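The Core Shed at the End of the Road

I got to the Dmytriv property an hour after I said I would, with mud up to the door handles and a sandwich I had been saving since the state line. Hortensia Cabral was standing outside the core shed with a hose in one hand. She pointed it at my boots before she said hello.

If you've never been in a core shed, picture a long, cold barn full of shallow boxes, and in every box a few rows of rock cut into neat cylinders. That's what an exploration company gets for its money. You drill a hole, you pull up a stick of stone as wide as your wrist, and then somebody has to look at all of it, foot by foot, and write down what they see. I used to do that for a living (badly, and with a permanent head cold), so I have a soft spot for the people who still do.

Hortensia has been logging core for 14 years, the last 2 of them here. The company is Clurnari, a junior with a small office, a smaller budget and one project that people are starting to talk about. They're after copper, with a bit of gold on the side if the rocks feel generous. The hole everyone wanted to show me was 43, so naturally we started with hole one and worked our way up. Geologists can't help it. You ask for the ending and they hand you the Jurassic.

"Lick it," she told me at one point, holding out a chunk of gray something. I did! It tasted like a driveway. She was checking whether the wet surface brought out the veining, and it did, a fine mesh of quartz with little brassy specks sitting in it. She wiped it on her sleeve and put it back in its slot.

Lunch is a serious business at Dmytriv. The nearest town is a long drive on a road that eats tires, so the crew eats together in the bunkhouse, and whoever finishes logging first gets the good chair. I had soup, then more soup, and heard three different versions of how the access road washed out in December. In one version the grader was saved. In the other two it spent the winter in the creek.
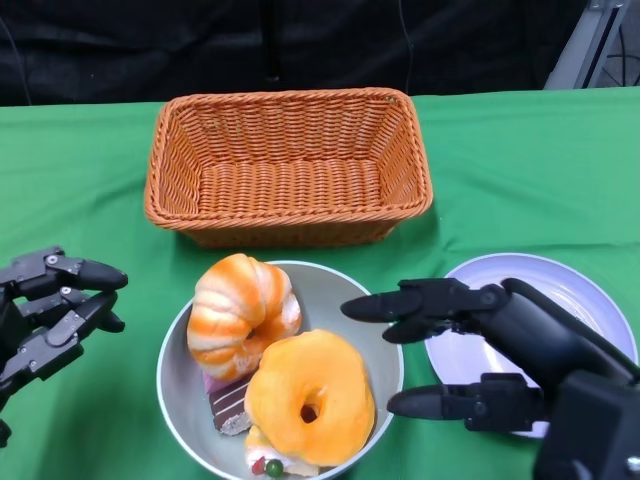
A woven basket, a gray bowl and a lavender plate on a green cloth.

After the dishes I cornered Sebastián Ulloa, the project manager, who had been dodging me all morning in the nicest possible way. I wanted to talk about money. He wanted to talk about snow. We settled on water, a subject that turned out to cover both.

Drilling takes a lot of it, and the ranchers downstream have every right to ask where it comes from and where it goes. Clurnari recycles most of what it pumps and trucks in the rest, and Sebastián drives down to the valley himself every couple of weeks to go over the numbers with anyone who wants to see them. The first time, he says, he brought slides. The second time he brought coffee and left the projector in the truck, and people stayed until dark.

Lina Srour was at that second meeting. Her family runs cattle on the flats below the project, and I stopped at her place on my way out. She isn't for the mine and she isn't against it, and she's tired of being asked to pick. What she wants is a monitoring well on her side of the fence, with readings she can check herself on her phone. She has asked twice. Sebastián told me it's in this summer's plan, so I passed that along, and she wrote the words "this summer" on the feed calendar and underlined them.

Back to hole 43. We finally reached it in the late afternoon, with the light coming in sideways through the shed door. The bottom boxes were darker than anything above them, heavy in the hand, and the drillers had stopped at 1238 feet with the bit still in good rock. I asked Hortensia why on earth they would quit there. She rubbed her thumb and fingers together. Money, then. We'd gotten to it at last.

The rig comes back once the next financing closes, and the plan is to reenter the same hole and keep going. Assays on the last stretch are still at the lab. Hortensia has a guess about the grade, written on a scrap of paper and taped inside a cupboard door, and she wouldn't let me read it.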